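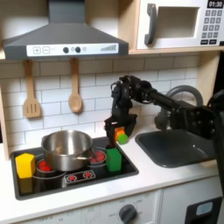
A robot arm on kitchen duty, with the saucepan on the stove.

I've been wondering when a machine will take over my dishes, so I spent a morning with the Bundach team (great coffee, by the way!) watching chores at toy-kitchen scale. Picking up one small thing and putting it down again is still the big subject here. They gave it 33 tries in May and were happy with eight. Eight! My toddler would want a recount.

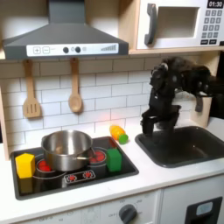 Justinas Baranauskienė thinks I'm being too hard on them, and says a shop shelf will come well before anyone's home kitchen. The next trials start in two weeks.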